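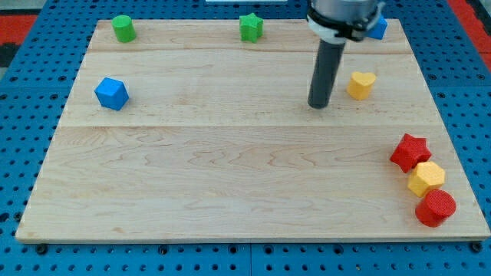

What is the play about?

"Dinemness" follows the spring flood that struck a small river town and the court case that came after it. A gate operator at the Ratbridge dam was charged with falsifying the water readings in the hours before the river came over its banks. The play moves between the night of the flood and the trial two years later.

Is it based on a true story?

No. The town, the dam and the people in the play are made up. The playwright read accounts of several river floods while writing it, but no character is modeled on a real person.

Who is producing it?

Harries Stage Company. It is our first commissioned play. Earlier seasons were made up of existing scripts.

How long is the show?

The first act runs 65 minutes and the second runs 40. There is one intermission of 20 minutes. The lobby bar is open before the show and during intermission.

Where do you perform?

At the Kilum Theater, on the second floor of the old grain exchange. The street entrance is on the river side of the building. The door on the parking lot side is an exit only.

How many seats are there?

The house has 565 seats. The balcony stays closed for weekday performances unless the main floor sells out.

Is there assigned seating?

Yes. Your row and seat number are on your ticket. If you want to sit with people who booked separately, call the box office before the day of the show. We can usually move people, but not once the doors have opened.

How much are tickets?

Prices are listed on the booking page and depend on the section. Students and people over 65 pay a reduced price in every section. Bring a student card or other ID when you pick up your tickets.

Can I get a refund?

Tickets can be exchanged for another performance up to the day before the show. We give refunds only if we cancel. If a performance is called off, the box office will email you and the money goes back to the card you used.

What happens if I am late?

Latecomers are seated at the first scene change, at the back of the main floor. You may take your own seat at intermission. In this production the first scene change comes fairly late, so please allow time to park.

Is the play suitable for children?

We suggest it for ages 13 and up. There is strong language in the courtroom scenes. Several deaths are described, and none are shown on stage. Children under six are not admitted.

Are there loud noises or flashing lights?

There is a siren near the end of the first act that lasts for more than 40 seconds. Lightning is shown with quick changes of light. We do not use strobe lights, fog or haze.

Is there real water on stage?

No. The flood is done with sound and lighting.

Is the theater accessible?

There is an elevator to the second floor from the street entrance. Wheelchair spaces are in rows F and M on the main floor. The balcony can only be reached by stairs. Headsets for assisted listening are free at the coat check, and you will be asked to leave an ID until you return one.

Can I take pictures?

Not during the performance. You may take pictures of the set before the play begins and at intermission, without flash.

Can I buy the script?

Printed copies are sold in the lobby. For performance rights, write to the Harries office and tell us the venue, the number of performances and the dates you have in mind.

Do you hold talks after the show?

Yes, after every matinee. The cast comes back out once the house lights are up and takes questions from the audience. You do not need a separate ticket, and you can leave whenever you like.

I left something at the theater. Who do I contact?

Call the box office. Items found in the house are kept there until the end of the run. Coats left at the coat check are kept in the same place.

Page last updated May 23, 2021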